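Olgate Produce Corner
Notes on the collection, version 3

What this is

Olgate is a picture collection about vegetables and fruit on a display stand, and about what people do at one: picking out, bagging, putting back, tidying up. We love a well-filled produce stand and wanted a set of pictures that treats it as a subject in its own right, with the heaps and gaps and leafy overhangs left in. Most produce pictures we could find had one clean apple on a white background. Ours have green beans hanging over the front of the tray!

The collection holds 590 pictures, and 178 of them have been labeled by hand. The rest are sorted by folder and nothing more. We're working on it.

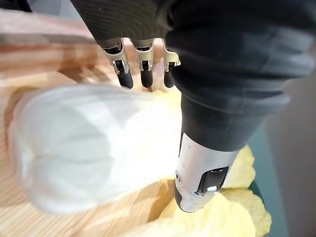
Close view from the "near" folder.

What's in the folders

near/ — pictures taken very close to the goods. Expect blur, and expect one thing to fill half the picture. Please don't throw these out! They're hard to label and very good for testing whether a label scheme holds up.

stand/ — the wooden stand and its trays, from standing height or so. This is the biggest folder and the one to open first.

labels/ — one text file per labeled picture, same name as the picture.

words.txt — the list of names we use for things. Read it before you add labels.

About the stand

It's light wood, with open trays on top, and we have grown very fond of it. Tomatoes are the easy part: a bright red heap that reads as tomatoes from across the room. The trouble (and the fun) starts when something else has wandered in, like a yellow-and-red bell pepper in the middle of the tomatoes. We leave strays where they are. A stray gets its own label, plus the word "stray" and the name of the tray it turned up in.
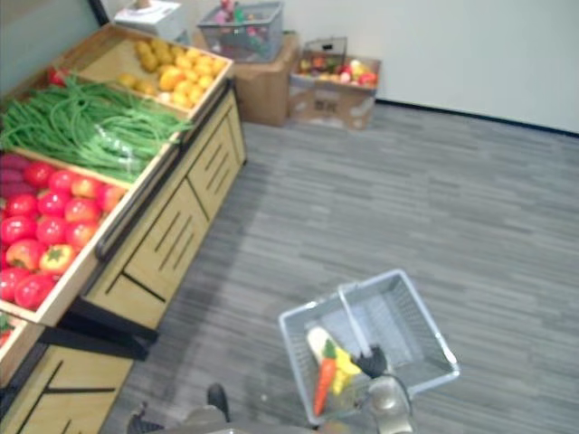
Mixed trays are handled the same way. If lemons and small yellow-orange citrus share a tray, label the lemons you're sure of and call the others "citrus, small." Dewanti Ngau wrote that rule after a long afternoon with the yellow fruit, and it has saved us a lot of arguing.

Bags count as their own thing. A bunch that's partly in a clear bag gets two labels, one for the vegetable and one for the bag, and they're allowed to overlap.

Names we settled on

green onion — also used for scallion. Label the whole bundle, stalks and tops together.
napa cabbage — one label per head, even when the heads are pressed together. The ruffled yellow leaf tips are your best guide to where one ends and the next begins.
cucumber, long — the bumpy dark green kind, usually laid in rows.
cucumber, small — shorter and glossier, usually in a jumble.
bell pepper — add the color, or both colors if it has two.
eggplant — label it even when only a rounded side shows.
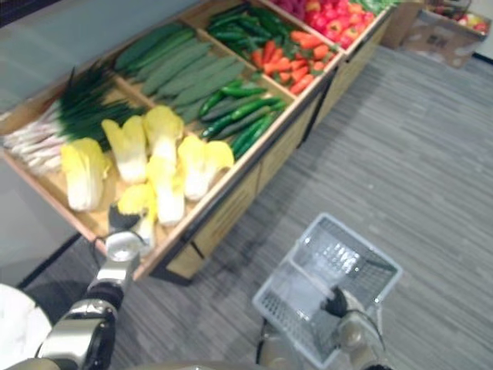

Barkano Pictures Group, Food and Shops Section

We're happiest with the cabbages. They have so much going on — white stems, frilled edges, leaves folding over the neighbor's leaves — and the labels on them came out better than we dared hope. Cucumbers were slower. In a tight stack you're often guessing at which tip belongs to which body, so we allow a single "cucumber, long, group" label for the parts you can't separate.

Known problems

Green onion tops are cut short in some of the early labels. Anisa Khoo is redrawing them.

The words "tray" and "compartment" are both used in the label files and mean the same thing. We'll pick one.

Tuhumury, our small label checker, stops with an error if a file has a blank last line. Delete the line and run it again.

Changes since version 2

Added "stray" as a label word. Split cucumber into long and small. Moved the very close pictures out of stand/ and into near/. Renamed "salad onion" to "green onion" everywhere, we hope.

Adding labels

Pick any unlabeled picture in stand/, follow words.txt, and send the file to Dewanti. One file is a perfectly good contribution. If you meet a vegetable that isn't on the list, leave it marked "ask" and tell us what you think it is. The next update is planned for December, with more leafy greens if all goes well.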